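Bench notes, Kurent workshop, August, after lunch

I continue with the small jewelry for the Castness order. Consuelo Chávez asked me to write down how the pieces are kept, so the others can follow when I am away.

Yesterday the thin chains were all together in a paper bag, and I lost much of the morning opening knots. For silver chain I now use two fine needles and a drop of baby oil. Do not pull from the ends. Put the chain flat, find the loosest loop and work from there. If the pendant is heavy, hold it still with a finger.

Bangles: wipe with the soft cloth only, no dip. The dip from Bickerstaff left a gray line on a test piece and I had to polish it 2 times. I wrote to them, no answer yet.

Fitness bands do not go near the polish. Wipe the strap with water and a little soap, and clean the holes with the soft brush.

Children's bead bracelets stay out of the tray. The beads are light and they roll under the other things, also the elastic catches on pins. Check the knot before anything else. If it looks tired, restring with the 6 lb cord, and keep the order of the beads as it was, children notice this.

Rose-gold with small stones: look with the loupe for loose claws, then put it near a corner, where the sleeve does not touch it.

Tray on the quilted cloth as now. On the bare table small things jump too far.

Still to do: the necklace.
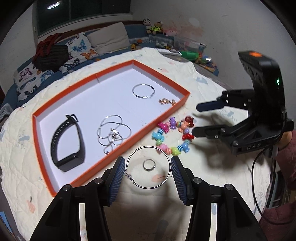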